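Karnetley Robotics Club - About Us
Home About Teams Build Log Join Contact

Who we are, what we do, when to show up. Updated 07/08/2024.
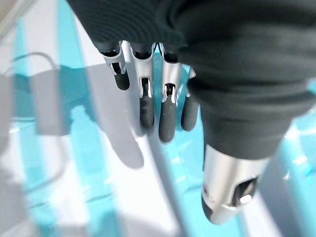
Hand over the table, sleeve on, fingers down. Summer session, manipulation team.

The short version

Student robotics club at Karnetley. Open to grades 9 through 12. No tryouts, no test, no coding experience needed. You come, you get handed a screwdriver or a laptop, you start. Three teams right now - Drive, Hands and Field. More on those further down.

Faculty lead is Leobardo Tovar (physics, room past the gym). Build mentor is Bradley Greenwood, who comes in evenings and knows where every tool is supposed to live. Ask him before you borrow the good calipers.

How we got going

Started as a lunch thing. One table, a box of servos from a surplus sale, a couple of kids who wanted to make an arm that could stack cups. Arm was terrible. Stacked two cups, knocked over the rest. By February we had a real room and a list of people wanting in, so Mr. Tovar filled out the club paperwork and that was that.

First event was the Rosum Invitational. We went with one robot and came home with the same robot in more pieces. Went back the next year and made it to the afternoon rounds. Still going, every season, same van.

Teams

Drive
Wheels, frames, motors, batteries. If it rolls its theirs. Biggest team and the loudest. They build the competition base every year from scratch and then argue about gear ratios until the week we leave. Good place to begin if you like metal and don't mind grease on your sleeves.

Hands
Grasping and finger control. Smaller team, slower work, lots of patience. The hand has metal finger segments with dark gray tips, and we run it with a black fabric sleeve over the back. Current project is clear and tinted plastic pieces on a white table. See-through stuff is hard. Shiny, low contrast, the edges wash out under bright light, and the shadow of the hand lands right on top of what you're trying to pick. So the students are working on approach angles first, grip second. Notes go in the team binder AND the shared folder. Both. Please.

What Hands people do in a normal session: set out the pieces, write down where they are, bring the hand in, try it, write down what happend, change one setting, go again. Sounds dull. Kids ask to stay late for it. Keken is the team's name for their control program, by the way, in case you hear people yelling it across the room. It was written by students and it is rewritten by students about every semester.

Field
Everything that isn't the robot. Practice courts, scoring, the pit display, the video, travel lists, snacks. Field people usually end up knowing the rulebook better than anyone. Two of our last captains came out of Field.

You can switch teams. Just tell the captain of the one you're leaving so they don't hold a part for you.

The season

Fall is training. Tools, safety, basic wiring, first programs. Everybody does it, returning members too.

Winter is build. Game rules come out, we pick a design, we cut metal. Busiest stretch of the year. Expect to miss a few dinners.

Spring is events. Rosum first, then the Salinas Open, which is the long drive. Hands team enters the skills table at Salinas - separate from the main bracket, each school gets a turn to pick and place a set of objects while a judge scores it. That's what the plastic pieces are practice for.

Summer is optional and relaxed. Shorter hours, smaller group, whatever people want to work on. Hands runs most of it.

Room rules

Safety glasses past the yellow line. Always.
Hair tied back, no loose jewelry.
Say "moving" out loud before you power any joint. Wait for someone to answer.
Fingers out of the hand. Yes even when it's stopped. Kill power first.
Cables get coiled at the end, over-under, the way Bradley showed you.
No drinks on the benches. Shelf by the door is for drinks.
Last one out checks the battery chargers.

Cost

Dues are $55 for the year. Covers your shirt, shop supplies and the Rosum entry. Salinas is extra for the hotel, figure on $200 per student if you travel, less when fundraising goes well. If money is a problem talk to Mr. Tovar, quietly, any time. We work it out. Haven't left anyone behind over dues and don't plan to.

Parents

Come see it. Doors are open during build sessions, sign in at the front office first. We need drivers in spring and people who can solder pretty much all year. Sewing too - the sleeve on the hand is fabric, and fabric wears out. If you've got a machine and a free weekend, Hands would love to hear from you.

Students ride home with a parent or with a signed form on file. No form, no van. Forms are in the office and on the Join page.

What people ask us

Do I need my own laptop? No. Club has loaners. Bring yours if you like it better.

I play a sport, can I still join? Yes. Lots do. Tell your captain your schedule and stick to it.

Can middle schoolers come? Not as members yet. Open house is fine, and there's a hands-on table for younger kids.

Is it all coding? Nope. Plenty of members never write a line.

Can I join in the middle of the year? Yes, but after build starts you'll be put where help is needed, not always where you want. Usually sorts itself out in a few weeks.

Do you take donated parts? Motors, aluminum stock, hand tools in working order, clear plastic bits of any shape. No old printers. We have enough old printers.

Find us

Room is at the back of the science wing, enter from the bus loop side. Build sessions start after last bell and run till the custodian locks the wing. Summer hours are on the door and on the Build Log page, check before you drive over.

Questions go through the Contact page - Mr. Tovar reads it, slower in the summer. For Hands team stuff put HANDS in the subject line so it gets fowarded to the right people.

Next open house is posted on the Join page once the gym calender is set.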